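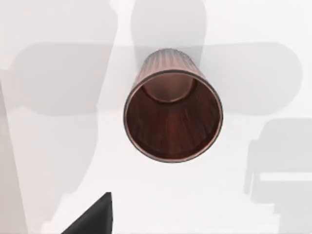 REVIEWS / ROAD / PEDALS

Brernance Tanner single-sided power pedals

By Vinzenz Aigner
26 October 2022
3 min read | 10 shares

The Tanner is a clipless road pedal with a power meter in the left spindle. It costs £218 the pair, and the right pedal has no electronics. The figure shown on the head unit is the left-leg reading doubled, as with any single-sided meter.

I fitted the pedals in May and have used them on two bikes. A pair weighs 334 g without cleats on my scale. They take a three-bolt cleat, and release tension is set with a small hex screw at the rear of each body. The screw has no click stops, so matching the two sides means counting turns from fully loose.

Fitting takes an 8 mm key from the inside of the crank. There are no flats for a pedal spanner. The maker asks for a set torque and a recalibration after each swap, and the second part matters. When I moved the pedals to the winter bike and skipped it, readings stayed low for the whole ride. After a zero offset and a few hard starts they settled.

Pairing was quick over both wireless standards. The phone app is needed only for crank length and firmware. It is plain and slow to open, but the crank length setting was kept through battery changes.

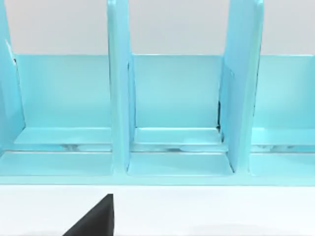 Accuracy and drift

I compared the Tanner with the direct-drive trainer I use for intervals, with both recording to separate head units. On steady efforts the pedal read slightly below the trainer, and the gap stayed the same from one session to the next. That is easy to live with. Short sprints were less tidy: the pedal lagged at the start of each one and missed part of the peak.

Temperature compensation works, though it needs time. Leaving a warm house on a cold morning, I saw the numbers wander on the first climb and then hold. Zeroing again outdoors fixed it. The instructions mention this in one line near the back.

Long rides gave no trouble. The route I repeat most often, out to Drastwood and back by the Dorkside road, has a rough section that used to cause dropouts with my old crank meter. The Tanner recorded it without gaps.
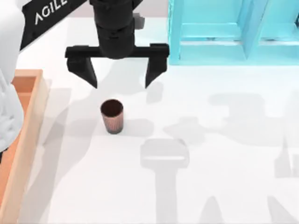 Gripper with jaws open. Render: Severin Prantl

The battery door is the weak part. The thread is fine and easily crossed, and the seal needs a smear of grease at each change. Bearings remain smooth with no side play.

Riders who want left and right balance should look elsewhere. For steady training on one or two bikes, the Tanner is consistent and fairly priced.

Rating: 7/10

3 comments

tarmac_ted
Does the body clear the chainstay on a short crank?

Vinzenz Aigner
Yes on both of mine, 170 and 172.5.

Moxley
Crossed the battery thread in the first week. Replacement cap came free, but I was without data for a fortnight.

218 people found this review helpful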